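Search this site Go

The Sorting Bench, Bovville
July 2022

At Plakow we used to sort the sample blocks by hand, 656 a shift, and argue about the radio. Now the arm has the red and blue plates and we have the paperwork on the arm. Corrado Dal Bello, 41 years a sorter, has been made Cell Supervisor – same stool, new lanyard. He says his wrists are grateful and the rest of him is thinking it over.

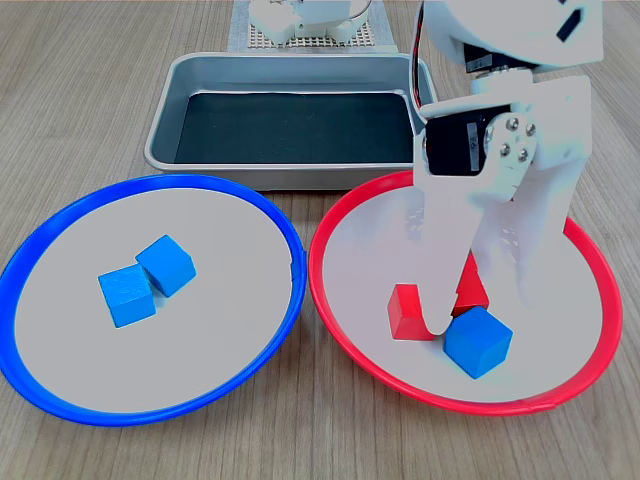 Blue in the red plate.
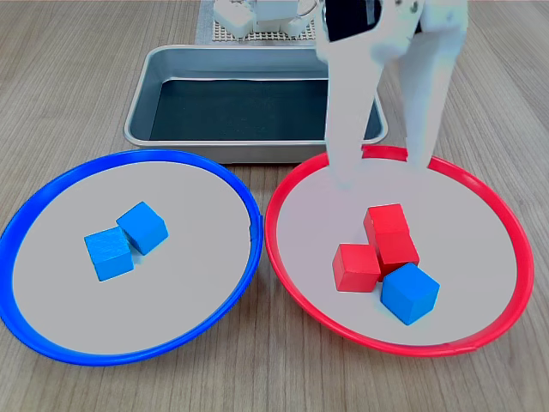 AUTOMATION & WORK

The arm doesn't take lunch, so lunch is now staggered, and two of us eat at a time instead of the whole bench. Pindden sent a 50-page manual with a chapter on morale. The radio stays. The arm has expressed no preference, and Corrado has taken that as a vote for his station.

Related galleries
The Bianchini Line, Before and After
New Lockers at Plakow
Night Shift, June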